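在Pustik开放日听一位工程师谈家务机器人

一月的这场开放日没有安排主题演讲。Pustik把办公楼一层的三个房间打开,访客登记后可以自己走动,想看哪一项就在哪个房间里停下来。笔者到的时候,登记表上已经有69个名字。

接受采访的是Pustik操作组的一位工程师,她在公司工作了五年,当天负责中间那个房间。按照公司的惯例,她不希望在文章里出现姓名。采访分两次进行,上午演示开始前谈了半小时,下午收场以后又接着谈。

她的小组做的是双臂移动机器人在居室里的取放和收纳。项目内部叫Ilon,目前的任务包括开关抽屉、从抽屉里取东西、把桌面上的物品放到指定位置。训练和测试大部分在仿真里完成,只有一部分任务会放到实体机器上跑。

“很多人进来第一句话就问机器人在哪儿,”她说,“我指给他们看屏幕。有的人有点失望,有的人反而坐下来看了很久。”

中间房间里有两块屏幕,一块放仿真中的机器人视角,一块放任务日志。实体机器放在走廊尽头的房间,每小时演示一次。她解释说,这样安排是考虑到仿真的部分平时很少给外面的人看,而组里大半的时间都花在这上面。

仿真里的房间由程序拼出来。墙面、地板、家具的颜色、灯光的强弱、桌上放什么,每次都会换。Ilon现在的场景库里有3,563个房间,其中809个带有可以开合的抽屉或柜门。她说场景看上去不一定好看,有时墙纸和家具配在一起很奇怪,但组里不会去修。

“我们要的是变化。如果每个房间都像样板间,机器人到了真的家里就不认识了。”她停了一下,又补充说,“光线也是。我们有一批很暗的房间,刚开始成功率掉得厉害,当时组里有人主张先把这批拿掉,后来还是留下了。”

问到成功率具体是多少,她没有回避。开抽屉这一项,在光线正常的仿真房间里,最近一轮测试是98%。在暗的房间里要低一些,数字还在变,她不愿意给。从抽屉里取物的成绩也低于开抽屉,她说主要的失败有两类:一类是手爪下去时碰到抽屉的边沿,一类是前臂挡住了自己的视线。

“第二类比较麻烦。人伸手进抽屉也会挡住眼睛,但是人可以靠手摸。我们现在的手爪没有触觉,只能从别的角度补看一眼,或者先退出来再进去。”

她说组里试过在手腕处加一个视角,有帮助,但计算的负担也上去了。现在的做法是让机器人在伸手之前先把抽屉内部看清楚,记住东西的大概位置,进去以后尽量少改动作。这个办法对不动的东西够用。

上午的演示有四轮,每轮换一个房间。访客可以从列表里挑任务,工作人员在键盘上输入,然后大家一起等。有一位访客连着挑了三次抽屉任务。
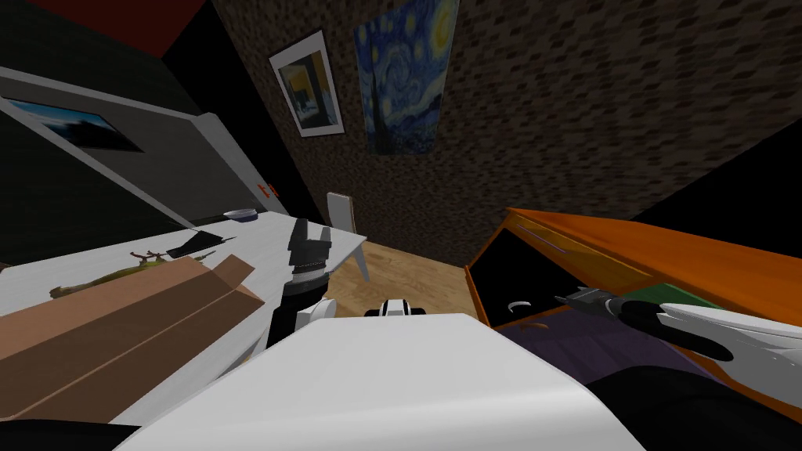

Ulloa提出的问题是,机器人有两条手臂,为什么不用一条扶住抽屉,另一条去拿东西,仿真里的抽屉难道不会自己滑动吗。

工程师说,会滑动。仿真给每个抽屉设了摩擦和行程,有的紧,有的松,松的那种被手臂碰一下就会往里走。双臂配合的版本他们做过,去年停了一段时间,今年准备在二月重新开始。

“当时的问题是两条手臂会互相让。左边等右边,右边也等左边,日志里看着就是两条手臂都不动,一直到超时。后来我们先把单臂做稳,再回来处理这件事。”

她下午谈得最多的是实体机器和仿真之间的差别。仿真中学到的动作搬到实体上,开抽屉大体能用,取物就需要再调。原因有好几种,她举了把手的例子:仿真里的把手都是硬的,而走廊尽头那台机器对着的柜子,有一个把手用久了会晃。机器人每次拉都要先拉空一小段,起初它把这一小段当成没抓住,于是松开重来。

这个问题花了两周。办法说起来很简单,在仿真里加一批会晃的把手,再训练一轮。

“加进去以后,别的任务也变好了一点。我们没有完全弄明白为什么。”

手爪的选择也有人问。Ilon用的是两指平行手爪,由供应商Brilel提供。她说组里讨论过换成多指的手,最后没有换。两指的坏了容易修,夹持的力也好控制,对于盘子、盒子、小件工具这些东西基本够了。薄而平的东西,比如平放在桌面上的刀或者卡片,两指从上面不好夹,目前的策略是先推到桌边再从侧面夹。这个动作在演示列表里没有,她说还不够稳定,不想在访客面前做。

开放日上有几位访客带了孩子。孩子们更喜欢走廊尽头的实体机器,每到整点就会往那边跑。实体演示的区域用矮栏杆围起来,机器旁边始终站着一名工作人员,手里拿着急停按钮。下午第二轮演示时按过一次,机器人的手臂在柜门前停住,工作人员检查以后重新开始,前后耽误了几分钟。

笔者问她那次为什么要停。她说手臂的路线比平时靠外,离栏杆还有距离,但现场的规定是觉得不对就按,不需要先判断原因。事后看日志,是定位偏了,机器人以为自己站得比实际位置靠左。

“这种情况在仿真里也有,只是在仿真里撞了就撞了,重置一下就好。”

谈到什么时候能进入普通家庭,她的回答比较保守。公司目前没有面向家庭的销售计划,Ilon下一步的试用地点是两处公寓样板房和一处康复机构的训练厨房,都有人在场。她认为收拾桌面这类任务会先成熟,原因是东西都在明面上,看得见,失败了也容易发现。抽屉和柜子里的东西要晚一些。

“你让它把桌上的东西收进抽屉,和让它从抽屉里找一样东西出来,难度差很多。放进去的时候,它只要找到一块空的地方。拿出来的时候,它要知道哪个是你要的,上面可能还压着别的。”

有访客在留言本上写,希望机器人动作快一点。她看过那一页。她说速度是有意压下来的,仿真里可以跑得更快,屏幕上放的是正常速度,没有加速。以前给外面看的录像会加速,组里后来决定不这样做,因为有人看了录像再来看实体,会以为机器出了故障。

留言本上还有人问场景库会不会公开。她说内部讨论过,其中一部分房间用到的家具模型是买来的,授权不允许转发。能公开的那部分正在整理,整理的工作由两个人兼着做,进度不快。说明文档也要重写,原来的只写给组里的人看,很多缩写外面的人读不懂。

下午收场后,中间房间的屏幕还开着,任务日志停在最后一轮。她把当天失败的几次逐条标出来,准备第二天交给组里看。其中一条是暗房间里的取物任务,手爪已经到了抽屉上方,停了十几秒,然后退回原位。日志里给出的原因是“目标丢失”。

她说这条要单独拿出来重跑,换三种光线各跑一遍,看是看不清,还是被手臂挡住了。

Pustik的下一次开放日定在二月,仍然需要提前登记,届时中间房间会多放一块屏幕,用来显示双臂任务的测试情况。

2024年1月5日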